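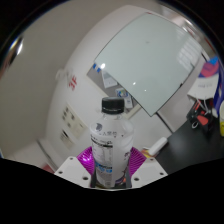 One member wrote to us in June that she had read the whole page twice and still did not know if her old bottles count when the cap is missing. They do count. We have put that answer in first place now and made the others shorter.

Stostlow Bottle Return – Frequently asked questions

Do I need to leave the cap on?
No. With cap or without cap, you get the same refund. If you still have the cap, please screw it on, so it goes for recycling too.

Must the label be on the bottle?
Yes. We read the barcode from the label. If it is torn but the barcode is complete, this is fine.

Should I crush the bottles?
Please don't. A flat bottle is often refused at the counter and we have to type it in by hand.

Which containers do you take?
Plastic drink bottles, cans, small glass bottles and juice cartons up to one litre. We do not take wine bottles, milk bottles, or containers for oil, vinegar and cleaning products.

Where can I bring them?
We have 2 depots. The Wisach depot is behind the hardware shop and has parking for trailers. The Tetteh Street depot is smaller and you should come on foot or by bicycle if possible.

What are the opening hours?
Both depots open at 9 am. Wisach closes at 6 pm, Tetteh Street closes at 4 pm. We are closed on public holidays.

How do I get my money?
In cash, or to your Numik card. The card is free and you can ask for it at the counter. Money on the card does not expire.

Can I give my refund to a club or school?
Yes, 19 local groups are registered at the moment. Tell the person at the counter the name of the group before the counting starts. Afterwards we cannot change it. Last year 3,877 bags were given in this way.

My bottles are dirty inside. Is it a problem?
A little drink left over is no problem, but please empty them. Bottles with cigarette ends, sand or paint in them will be given back to you.

Do you collect from home?
Only from cafes, offices and sporting clubs, and only within Stostlow. Please ask for the form at the Wisach depot.

Last updated 1st July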